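Gadano Sorting Cell: Fault Report
6 Mar 2021

The cell takes cups off a moving belt with the right arm and drops them in a bin. In February it began missing cups that lay on their side. Out of 30 runs with a tipped cup, it failed 15.

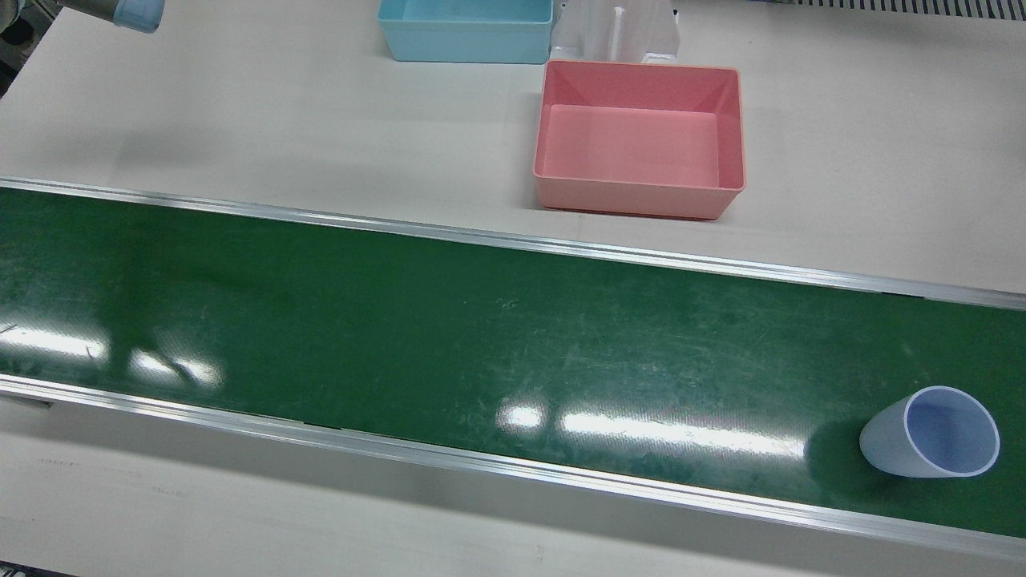 We first blamed the gripper and lost 4 days on it. The log showed 1,767 false detections, nearly all at spots where the ceiling lights reflect off the belt. The arm went down for a reflection while the cup kept moving — twice it hit the side rail before we reached the stop button.

Belt speed is now halved and the arm has a height limit over the rail. A matte belt is on order.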